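Print this page
E-mail this page

Esholm House: Shared Kitchens
Frequently asked questions
Updated December 2024

The following answers apply to all 70 shared kitchens at Esholm House. Residents with a question not covered here should write to the Residential Services Office, for the attention of Qiuyue Lei.

May I leave fruit on the kitchen counter?

Yes. Whole fruit may be kept on the counter in a bowl or a lidded container. Cut or peeled fruit must be covered and placed in the refrigerator within 2 hours.

What should I do with shopping bags after unpacking?

Bags should be folded and stored, or put in the recycling point on the ground floor, on the day the shopping is brought in. Receipts should be removed first, as they are not accepted with plastic film. Plastic bags and a paper slip take up a good deal of a small counter when left out beside fruit and a saucepan.
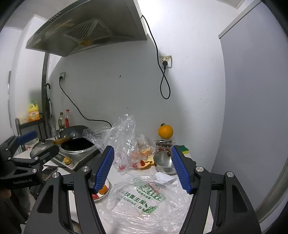

Where should peelings go?

Peelings, cores and stones go in the food waste caddy under the sink. They must not be left on the counter or put down the sink. Caddy liners are available from reception in rolls of 20.

May pans be kept on the counter?

A pan may stand on the counter while a meal is being prepared. Once washed and dried, it should be returned to the resident's own cupboard. Pans left out overnight may be moved to the shelf by the door.

Does food have to be labelled?

Food kept in the refrigerator must carry the resident's room number and the date on which it was opened. Food kept on the counter need not be labelled, but anything visibly spoiled will be removed at the weekly inspection.

How is the counter to be cleaned?

Please clear the surface completely, wipe it with warm water and washing-up liquid, and dry it with a clean cloth. Scouring pads and bleach are not permitted on white worktops.

How do I report a damaged worktop or a blocked sink?

Reports may be made at reception or by internal telephone on extension 372. Please give the kitchen number and a short account of the fault.

Print this page
E-mail this page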